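Folding on the bed vs folding on a table – what do you all do?

Forum: Laundry and Linens
Thread started by paisley_pat

paisley_pat wrote:

OK so I've been going around and around on this with my sister and I want some outside opinions before she visits again in February and reorganizes my whole closet on me.

I fold everything on the bed. Always have. I dump the clean stuff on top of the bedspread, sort it into piles by whatever makes sense that day, fold, stack, and carry the stacks over to the dresser. My sister says this is how you end up with lint on everything and a backache, and that I should get a proper folding table. She has one called the Ravside that lives behind her washer and flips down from the wall. It's nice, I'll give her that. It's also over 3 feet wide and I don't have a wall to put it on.

Anyway my actual problem is stacks. I can get the striped tops to behave (they're all about the same weight so they pile up fine) but as soon as I mix in anything knitted it starts to lean. I've been putting the thick stuff on top and the smooth stuff underneath, and I'm starting to think I've got it backwards. 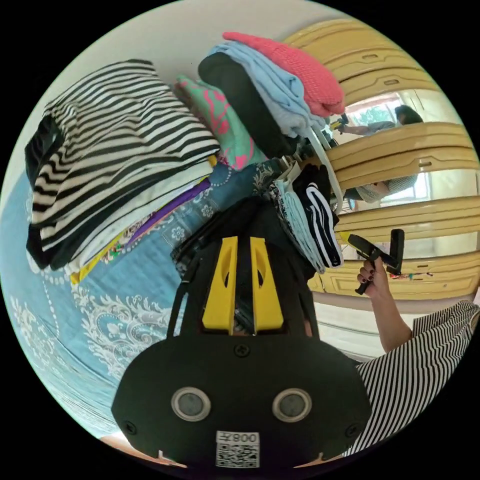
Stripes in one stack, the coral knit on top of the other pile.

So, two questions. Do you put knits on the top or the bottom? And is anybody else a bed folder or is it really just me and my mother?

---

dryer_sheet_dropout wrote:

Bed folder here, 25 years and counting! The height is a bit low, sure, but I kneel on a cushion on the floor and then it's perfect. My folding also gets done because I can't go to sleep until the bed is clear. If I had a table it would all live on the table until the next load. Ask me how I know (we had a table).

Knits on top. Squashing ribbed stuff under a pile gives you those weird flat ridges on the fold line.

---

Renato Calimlim wrote:

I'm going to disagree with the above, sorry. Knits on the bottom, or better, knits on their own. A folded sweater is a pillow. You put a pillow on top of a stack and it slides off when you pick the stack up. You put it on the bottom and everything above it wobbles. There's no good place for it in a mixed stack, so make a separate one and keep it to three garments high.

Also a bedspread is a soft surface on top of a mattress, which is another soft surface. You're building towers on a trampoline. I put a big cutting mat on the bed, the kind for sewing, and fold on that. Made a huge difference to how square my edges come out.

---

paisley_pat wrote:

Renato, towers on a trampoline, ha! My sister is going to love that one. But wait, you said not on top and not on the bottom, so where were you going with "knits on the bottom" to start with?

I do have a cutting mat somewhere. It's probably under the sewing machine. I'll try it.

---

Renato Calimlim wrote:

Fair. On the bottom if you must. On their own if you can.

---

mosswood_jen wrote:

I file fold everything so I don't have this problem, it all stands on its edge in the drawer. Takes longer up front but then you can see every shirt. The only things I don't do that way are pants with elastic waists. Those I've never figured out. The waistband bunches and the whole thing puffs up and falls open. Does anybody have a method?

---

dryer_sheet_dropout wrote:

Jen, I just roll them. Life's too short.

---

paisley_pat wrote:

Oh I have opinions on elastic waists. So what I do is lay them out flat first with the waistband up toward the head of the bed, and really flatten them with my hands, because if there's air in them when you start there'll be air in them when you finish. Then one leg over the other, so you've got a long skinny shape. There's a pointy bit that sticks out at the crotch and you tuck that in. Then – and this is the part that took me forever – you fold from the waistband down. The gathered part ends up on the inside and the weight of the legs wraps around it.

I tried it the other way for years, from the hems up, and the waistband was always on the outside trying to spring open.

I also time myself, don't laugh. I keep a clock on the bed and try to get a whole load done before I start dinner. My record was a load of mostly T-shirts so I'm not sure it counts.
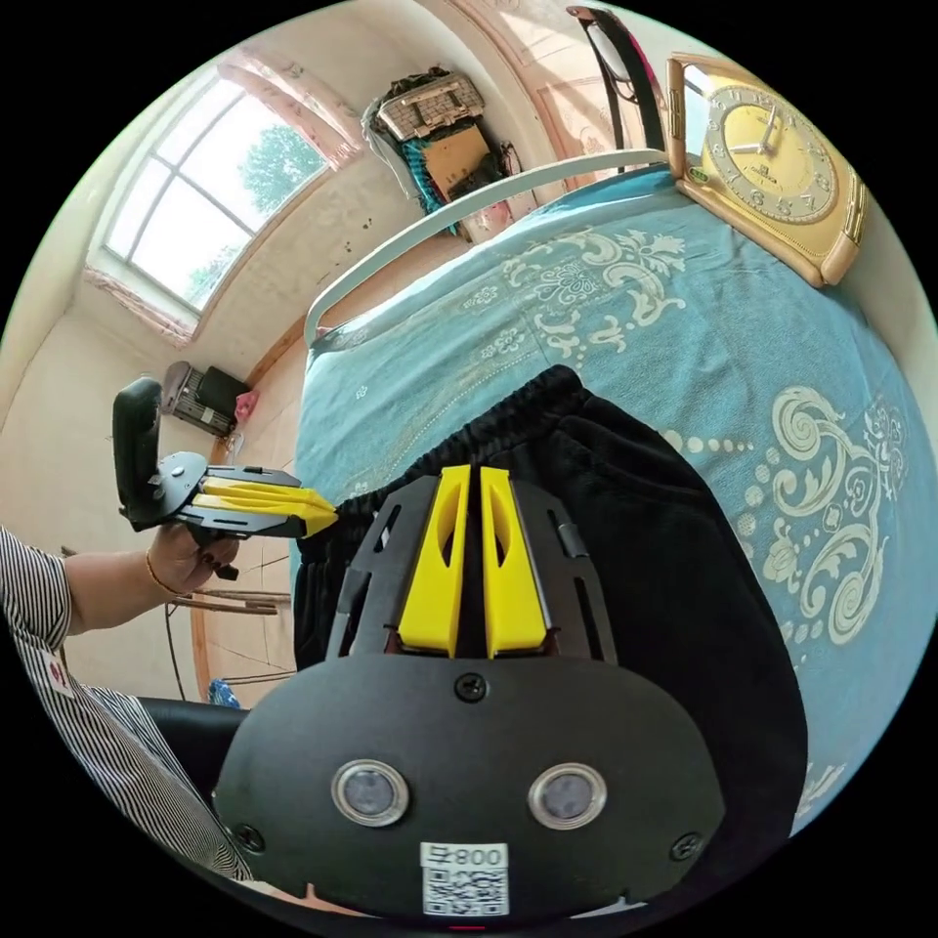 mosswood_jen wrote:

From the waistband down! I've been going hems up this whole time. OK, I just went and tried it on two pairs of sweatpants and one of them stands up by itself. The other one is fleece lined and I think it's a lost cause.

---

Renato Calimlim wrote:

I'd still go hems up, but you stop short of the waistband, leave a few inches, and then tuck the folded part into the waistband like a pocket. It makes a little packet and it can't open. You can throw it across the room.

---

dryer_sheet_dropout wrote:

Doesn't that stretch the elastic out though?

---

Renato Calimlim wrote:

Not so far. Mine have been folded like that a long time. I wouldn't do it with anything tight or anything with a drawstring, the string gets caught up in there and you have to dig for it.

---

estrella_laundry_fan wrote:

It does stretch it, at least on the cheap ones. I did the packet thing for a trip, left the bag packed for weeks and two pairs of shorts came out saggy. For suitcases fine, for drawers I'd go with Pat's way.

On the original question, I have the Etesitz folding board and it's OK for shirts and useless for everything else. Don't let your sister buy you one.

---

paisley_pat wrote:

Too late, she already offered! I'll tell her no thank you.

Update on the cutting mat: found it, used it, and Renato is right, annoyingly. The striped stack came out much straighter. I split the knits off too, and now I have one more stack than I have room for on the dresser, so that's my next problem. Does anybody use those shelf divider things in a closet? Mine has a wire shelf and the ones I've seen all seem to be made for solid ones.

---

mosswood_jen wrote:

There are ones for wire that clip on from underneath. Measure the gap between your wires first, I had to send my first set back.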